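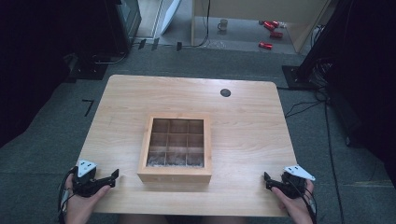
Jenő thinks I'm wrong about the floor coating, and he wrote as much in the margin of the last entry, so I'll start with that. His note goes: you can't blame the product when the slab was ground in one pass and vacuumed by somebody thinking about lunch. Fair enough. The somebody was me.

April, garage bay notes, continued.

Where we are: the left bay of the shop got its epoxy base coat, the right bay is still bare concrete, and the compressor is parked in the doorway where everybody bangs a shin on it. I went in at 7:40 this morning to look at the left bay with a flashlight held down low, and there are fisheyes all along the strip where the old Buick used to drip. Most of them are small. The worst patch is by the floor drain, and I can get a fingernail under the edge of it. Damn.

I still say the Privel degreaser leaves something behind. I rinsed it twice and the water beaded on that strip both times. Jenő says water beads on oil, and that's all the beading was telling me. Morenike sided with him (she would, she's done three of these floors and I've done one and a half). Her way is to scrub, rinse, let it sit overnight, then put a spoonful of water on the stain and watch whether it soaks in. If it just sits there, scrub again. She doesn't start coating until the spoon test passes everywhere, including the corners where nothing ever dripped.

So that's the plan for the right bay. Two scrubs minimum, spoon test, grind in both directions, vacuum, wipe with a damp mop, vacuum again. I've written it on the whiteboard so I can't pretend I forgot.

Moisture check: taped down squares of plastic by the door, by the drain and under the bench. The one by the door had fog on the underside this morning, the other two were clear. I'd like to leave them another night before I believe any of it, what with the rain we've had. Miklós wants to run the heater in there to speed things up. I'd sooner not, it only warms the top of the slab and then we fool ourselves.

Money. Quote from Irkness to come in and do the whole floor, both bays, flake and topcoat: 2640. What we've spent so far doing it ourselves, with the grinder rental and the second kit: 1267. That doesn't count my knees! Judit asked very sweetly whether the first number was starting to look better and I said no, and then I went and read the quote again. It doesn't include moving the lift, for what it's worth, and it doesn't include repairs to the crack.

The crack: runs from the drain toward the back wall. I chased it out with the angle grinder and filled it with the Jola filler, the gray stuff in the two-part tube. It sets up fast. The can says 30 minutes of working time and I got a good bit less, with the tube sitting in the sun on the tailgate, which was dumb. Sanded flush, and I can't feel it with my palm now. Best part of the whole job so far, really pleased with it.

Lift placement. Enda measured again, and if we go with the posts where the chalk marks are, the rear post lands too close to the crack for my liking. Shifting everything 5 inches toward the door fixes it, but then the door track is in the way of a tall vehicle going all the way up. We could put a high-lift kit on the door. Enda knows a guy at Oláh who does those and will ask what it runs. Until we hear back, no holes get drilled, and I mean it, I've hidden the hammer drill. (It's not under the bench, Miklós, don't bother.)

Also the anchors want bare concrete under the base plates, as I read the manual, so we should mask off the post spots before coating the right bay. Morenike spotted that. I'd have rolled straight over the lot and been out there with a chisel in a week.

Color: still arguing. I like the light gray for finding dropped hardware. Judit says light gray shows every tire mark and we'll hate it by summer. The left bay base coat is medium gray and it already has my boot prints in it, so she has a point.

To do next:
Scrape and feather the bad patch by the drain, scuff the rest, spot coat.
Second scrub, right bay.
Look at the plastic squares again tomorrow morning before anyone opens the big door.
Return the grinder or pay for another weekend. Ask Jenő if he can drive it back.
Buy more roller covers, the shedless kind this time. I'm still picking lint out of the left bay with tweezers.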